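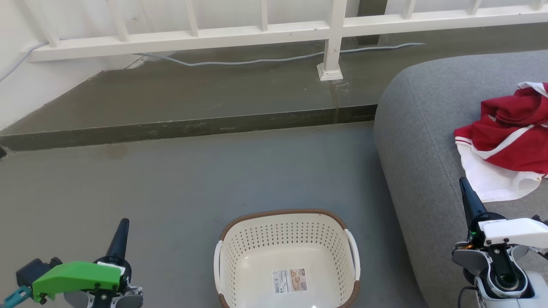 Lesezeit: 5 Minuten

Start | Wohnen | Kolumne | Archiv | Über mich

Lasst die Wäsche doch mal liegen

Seit elf Jahren führe ich denselben kleinen Krieg, und zwar gegen den Satz »Räum doch schnell noch die Wäsche weg, es kommt gleich Besuch«. Ich habe ihn von meiner Mutter, die hatte ihn von ihrer, und wahrscheinlich geht das so weiter bis zu irgendeiner Urahnin, die hektisch Leinenhemden hinter den Ofen gestopft hat. Ich finde, der Satz gehört abgeschafft. Ein Korb mit Wäsche, der irgendwo steht, ist für mich kein Makel der Wohnung. Er gehört zum Wohnen dazu wie die Schuhe im Flur und die halbe Zitrone im Kühlschrank.

Angefangen hat die Diskussion mal wieder bei Trinidad. Trinidad Baluyot ist meine Nachbarin aus dem Haus in der Coltimthorpe-Siedlung, und sie ist der ordentlichste Mensch, den ich kenne (und ich kenne Zahnarzthelferinnen). Bei ihr gibt es ein Zimmer für die Wäsche, die Tür ist zu, und wenn die Tür zu ist, dann existiert die Wäsche nicht. Sie meint das auch so! Wäsche sei etwas Privates, sagt sie, die zeige man ebenso wenig her wie seine Kontoauszüge. Ich habe lange darüber nachgedacht und bin immer noch dagegen. Ein gestreiftes Shirt, das zerknautscht auf einem Polster liegt, verrät über mich doch ungefähr gar nichts, außer dass ich ein gestreiftes Shirt besitze.

Und überhaupt, das Polster! Jeder Haushalt hat so eine Stelle. Bei den meisten ist es der Stuhl im Schlafzimmer, bei anderen der Heimtrainer oder das Treppengeländer. Auf einem grauen Sitzpolster landet eben ein rotes Kleidungsstück mit weißen Streifen, und da liegt es dann, während der Korb ein kleines Stück davor auf dem Boden steht. Die letzte Armlänge ist in jedem Haushalt die längste. Wer mir erzählt, bei ihm sei das anders, dem glaube ich kein Wort — oder er heißt Trinidad.

Jetzt zum Korb selbst, denn da habe ich wirklich Meinungen. Ich bin für Plastik. Ich weiß, ich weiß. In jeder Wohnzeitschrift stehen diese wunderschönen Körbe aus Weide oder Seegras mit Leinenbeutel drin, und ich hatte so einen, er hieß Fledadar und hat mich 196 Euro gekostet, eine Summe, die ich meinem Mann bis heute verschwiegen habe (hallo, Schatz). Nach zwei Wintern hatte er mir drei Strumpfhosen zerrissen und roch nach Keller. Ein weißer Kunststoffkorb mit Löchern in den Wänden kann man dagegen in die Dusche stellen und abbrausen, fertig. Durch die Löcher kommt Luft an das Handtuch, das man natürlich wieder feucht hineingeworfen hat. Griffe links und rechts, mehr brauche ich nicht. Dass der Rand bei manchen Modellen braun ist und so tut, als wäre er geflochten, rührt mich fast ein bisschen. Da wollte jemand beides, praktisch und hübsch, und hat sich auf die obersten paar Zentimeter geeinigt.

Das Etikett lasse ich übrigens auch kleben. Da gibt es zwei Sorten Menschen, und ich gehöre zu der, bei der innen im Korb noch nach Jahren der Strichcode pappt samt dem kleinen Foto. Benjie kann das nicht mit ansehen. Benjie Malabanan war früher mein Kollege bei Costigan im Einkauf und ist seitdem der Mensch, mit dem ich mich über solche Sachen streite, und er hat mir einmal bei einem Grillabend mit dem Daumennagel ein halbes Etikett von einer Schüssel gekratzt. Die andere Hälfte ist noch dran und klebt seitdem an allem fest. Also bitte, ganz oder gar nicht! Ein ganzes Etikett stört keinen. Ein halbes sammelt Fusseln, bis man auszieht.

Wo ich Trinidad ein Stück entgegenkomme, ist die Sache mit draußen. In unserer Siedlung steht in der Hausordnung, Absatz irgendwas, dass auf Balkonen und Terrassen keine Wäsche »sichtbar gelagert« werden darf. Sichtbar gelagert! Ich habe den Satz bei der Hausverwaltung angefochten, Vorgang 1412, und bekam eine sehr höfliche Antwort, in der das Wort »Gesamteindruck« dreimal vorkam. Dabei ist das doch der beste Platz dafür. Betonboden, dem ein paar Tropfen nichts ausmachen, eine Stufe, ein weißes Geländer, ein Sitzpolster, auf dem man beim Zusammenlegen sitzen kann und dabei hört, was unten geredet wird. Betonböden bekommen Flecken, Stufen werden dunkel, das ist so, und neben so einer Stufe sieht ein Wäschekorb vollkommen richtig aus. Auf hochglanzpoliertem Parkett hat er immer etwas von einem Gast, der zu früh gekommen ist. Trinidad sagt dazu, man müsse halt auch an die Leute gegenüber denken. Ich denke ja an sie. Die haben auch Wäsche.

Im April war ich bei meiner Cousine in Grillilgate, und dort stand im Hof vor jeder zweiten Tür ein Korb. Blaue, graue, einer mit gebrochenem Griff und Paketschnur dran. Dazwischen saßen Leute und haben gefaltet, manche schnell, manche mit Kaffeepausen, die länger waren als das Falten. Ich kam mit einer Frau ins Gespräch, weil mir ihr Geschirrtuch gefiel, und bin erst zum Abendessen wieder weg. Das passiert einem in einem Wäschezimmer mit geschlossener Tür nie. Vielleicht ist das mein eigentliches Argument und der ganze Kram mit dem Plastik bloß Drumherum — wir haben die Hausarbeit so gründlich weggeräumt, dass jeder glaubt, nur bei ihm falle welche an.

Ich höre schon den Einwand, dann könne man ja gleich alles liegen lassen. Nein! Nasse Sachen gehören aufgehängt, und zwar gleich, da bin ich strenger als meine Mutter. Und was länger als eine Woche auf dem Polster liegt, wird bei mir zum Putzlappen erklärt, ausgenommen Wollpullover. Mir geht es um die Stunden dazwischen, um den Korb, der schon dasteht, und das Shirt, das noch nicht drin ist. Dafür soll sich bitte kein Mensch entschuldigen müssen, der mir die Tür aufmacht. Ich setze mich einfach daneben. Wenn das Polster voll ist, auch auf die Stufe.

Trinidad kommt übrigens morgen zum Kaffee. Der Korb bleibt stehen, das Etikett auch. Nur die Unterhosen räume ich vielleicht weg.

5 Kommentare | Teilen | Drucken

Kontakt | Impressum | Datenschutz | Nach oben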